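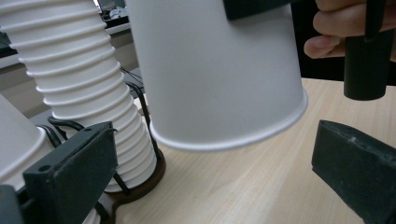 White paper cups, wire holder. Thread on the Salton seasonal worker permit follows.

1/ Salton's county board wants every seasonal worker from abroad to carry a local permit starting next July. You'd need one to rent a room, and you'd need your employer's signature to get one. I've read the whole draft. It's 129 pages and I have some questions.

2/ The pitch is "worker safety." Darren Gosling, who is sponsoring it, used the phrase so many times at the hearing that I stopped writing it down. Who could be against safety? So let's look at what the thing does.

3/ Section 4: the employer signs. If you change employers, the new one signs and the OLD one signs a release. There's no deadline for the old one to do it. Your former boss can put the form in a drawer and you're stuck.

4/ Supporters keep saying the release is "a formality." Fine. Then take it out. A formality that can stop you from working is a veto.

5/ The fee is $360 a year, paid by the worker. The draft says employers "may choose to reimburse." I may choose to run a marathon.

6/ Then there's housing. Most packing house workers in Salton live in rooms owned by the company they work for. Under Section 7 you have to tell the permit office if you're sleeping anywhere else for more than two nights. The employer gets a copy of the notice.

7/ Read that one again if you're going fast. An adult with a legal visa visits her sister in Bloxham for a long weekend and her boss gets a letter about it.

8/ I asked Gosling's office what safety problem that solves. The answer I got back, in full: "It's important to know where people are." Important to whom?

9/ Now the part that bugged me enough to start this thread. Women applying alone have to list a "household contact," and the office can phone that person to confirm the application. Men applying alone don't. It's a single line in an appendix.

10/ When it came up at the hearing, county counsel called it a drafting carryover. Carried over from what? There's never been a Salton permit. I've asked twice and I'm still waiting.

11/ Jordan Mellor, to be fair to him, is the one board member who pushed on it. He asked for the line to be struck on the spot. He was told it would be "looked at." The version posted a week later still has it, same wording, same typo.

12/ The evidence for all this is a study by Devbridge, a consulting outfit the county hired last year. They surveyed around 400 people. Sounds decent until you get to the methods page: those were employers and landlords. No workers.

13/ So the study on whether workers feel safe asked the people who pay them and the people who collect their rent. It found that most of them support more oversight of workers. Amazing.

14/ I also can't find the questions anywhere. The summary has charts, but the questionnaire "is available on request." I requested it. If it shows up I'll post it here and you can judge for yourselves.

15/ The permits would run through an app from a company called Vatix. The draft lets them keep address records for as long as "operationally necessary." If you've ever seen a shorter way of writing "forever," send it to me.

16/ A few people told me I should talk to someone who actually runs a packing house, so I did. Ruth Dawber has one on the Bloxham side and hires the same crews every year. She's against it. Her words: "I don't want to know where they sleep. I want to know if they're coming in."

17/ She also thinks good crews will just skip Salton and go work somewhere that doesn't charge them for the privilege. I don't know if she's right. But Devbridge never looked at it, and you'd think that would be worth a paragraph.

18/ What I will give the supporters: the housing problem is real. Poppy Pearce at the tenants' clinic has a file of complaints about locks, heat and deposits that never come back. Some of it is awful. I believe every page she showed me.

19/ But go looking in the draft for anything about locks, heat or deposits. There's one sentence encouraging owners to "maintain standards." No inspections – and no penalty either. All the penalties in this document land on the worker.

20/ Someone replied that workers can appeal. Yes, they can. The office then has 60 days to answer, and you can't work while you wait. A lot of picking jobs are over by then. That's an appeal you win after you've already gone home.

21/ Beryl Ellwood chairs the board and hasn't said how she'll vote. She did say she'd like to see the "temperature in the room" at the next public session. So if you live in the county, be in the room. Comments go in through the clerk's office and you don't have to be a citizen to file one.

22/ The draft I'm quoting is the October 2025 version. If they post a new one I'll go through it and add to the thread, starting with that line in the appendix.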